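How a Cow Skin Becomes a Costume Glove
Explained for young readers by Nuria Lemma

Maybe you have a pair of knight gloves for dressing up, or a belt with a shiny buckle, or a mask with a long beak. If it smells a little like a new shoe, it is probably leather. Did you ever ask yourself what leather is, and why it can be soft like a blanket in one place and hard like a plate in another? I make costumes in a small workshop called Negash, and children ask me this very often. So I will try to explain it.

What is leather?

Leather is the skin of an animal. Most of the leather we use comes from cows. A fresh skin can not stay as it is. After a few days it would become rotten, like meat that you forget outside the fridge. People found out a very long time ago that there are ways to stop this. The work is called tanning, and the person who does it is a tanner.

What does tree bark have to do with it?

Have you ever drunk very strong tea and felt your tongue become dry and rough? This feeling comes from something in the tea called tannin. Tannin is also in the bark of some trees, for example oak. When a skin lies for a long time in water with bark in it, the tannin goes inside and holds on to the small threads of the skin. Then the skin does not rot any more. It has become leather.

Leather made with bark is called vegetable-tanned leather. This is a funny name, I know. There are no carrots in it! There is another way also, with salts of a metal called chrome. It is faster, and the leather is soft and good for jackets and bags. But for costume armor I want the bark kind, and now I will tell you why.

The trick with the water

Leather made with bark is full of very tiny threads, all mixed together like wool in a felt hat. When I put the leather in water, the threads can move a little. I can push the leather over a round wooden form, or press it with my fingers, and it takes the new shape. When it dries, it stays like this. A flat piece goes on the form, and a round shoulder piece comes off.

If the water is hot, something more happens. The leather shrinks and becomes very hard. People in the Middle Ages knew this too, and they made armor of hardened leather. But hot water is difficult. One moment too long and the leather becomes small and breaks like a cookie. My friend Daithí Horgan once made a helmet this way which fits only his cat.

Why does a glove have so many pieces?

Hold your hand flat and look at it. Now make a fist. Do you see how the skin over your knuckles becomes tight? Hard leather can not stretch like this. So a knight glove has many small plates, and each plate lies a little bit over the next one, like tiles on a roof. Between them are rivets. A rivet is a short metal pin with a head on both sides. The plates can turn around the rivet, so you can close your hand and still hold your wooden sword. 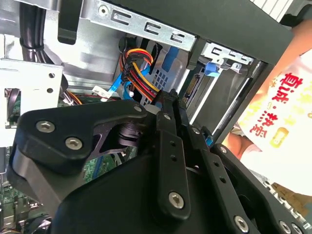
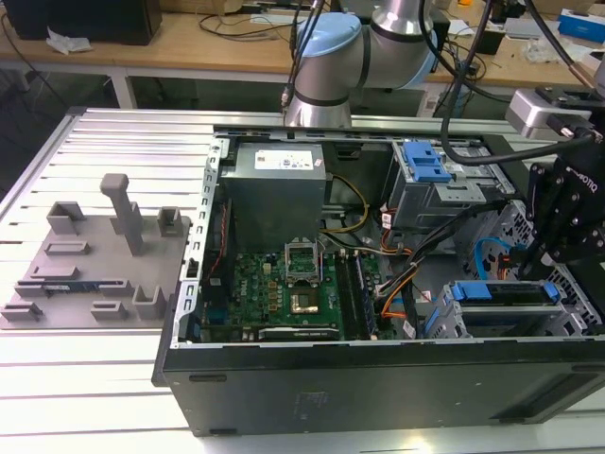 The soft part of the glove, under the plates, is made from thin leather or from cloth. Feven Tesfamariam sews this part in our workshop. She uses two needles on one thread, one from each side, and this is called saddle stitch. If one stitch breaks, the others still hold. On the biggest pair we ever made she counted 193 stitches, and then she drank a very big glass of lemonade.

How do you take care of it?

Leather can become wet from rain, but you should not dry it on the heater. Let it dry slowly in the room. Then put a little leather wax on a soft cloth and rub it in small circles. Ask an adult which wax is right.

Something to try at home

You can make glove plates from thick paper. Cut five strips, a little wider than your finger is long. Lay them so that each one covers the edge of the next. Ask an adult to make a hole at both ends, and join the strips with paper fasteners. Now bend it. If it does not move well, the holes are too far from the edge, so make new strips and try again.

Words to remember

Tanning: the work that changes skin into leather.
Tannin: the thing in bark and tea that makes your tongue dry.
Rivet: a short metal pin that holds plates together.
Saddle stitch: sewing with two needles and one thread.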